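Trastari teleop log, book 3, Tuesday

Back on the table-clearing task after a week of arguing about it. Beryl Mellor has the controls this morning, I have the notebook, and the policy from last week has my lasting contempt. It learnt from 300 demos that the best thing to do near a bowl is hover. Pauline Holroyd says it got this from watching me.

Layout is the usual kitchen-toys mess on the white table, blue bowl at the near end. Head view checked before the first take.
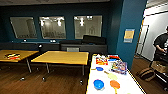
Trastari notebook, vol. 3, p. 58

Rules agreed for today, since we keep drifting:
One object per demo. No second grabs. If you miss, you finish the miss, go home and mark it bad.
Start from the same arm pose. Beryl's idea of "the same" has a fair bit of poetry in it, so I'm reading the joint angles out loud.
Slow down before contact. The Tedeck controller smooths the last bit of the hand movement and anything brisk comes out as a shrug.

Wrist stream first, as it was dropping packets on Monday's rig check — or so the log claimed.
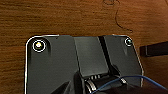 Swapped the lead anyway and restarted the recorder. Clocks now agree with each other, if not with the one on my phone. Lag on the left stick is still there. You stop, the arm thinks it over, then it stops too. Beryl leads it like a nervous dog and gets decent takes. I lead it like a shopping trolley and don't.
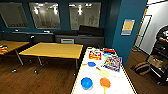

Pauline wants half the demos done by hand guiding, with the arm limp and someone pushing it through the move. Smoother paths, I'll give her that, but then the head camera learns that every good grasp comes with a large human elbow. Left it as 2 trial batches, to be compared on the Conberg script once that stops crashing. 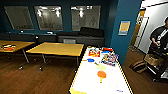
Labels next, and the old quarrel. The sheet has one column for colour and one for object, and all three of us fill in the second one differently. The orange thing near the front is "plate" in Beryl's rows, "paddle" in Pauline's and "orange thing" in mine. I propose we go by colour alone until someone renames the lot. Same goes for the pale yellow-green one behind it.

Running total 582, counting the bad ones. Pilkington drive is nearly full, so copy off before starting the next batch. Beryl on sticks again after lunch, me on labels, where I can't hurt anything.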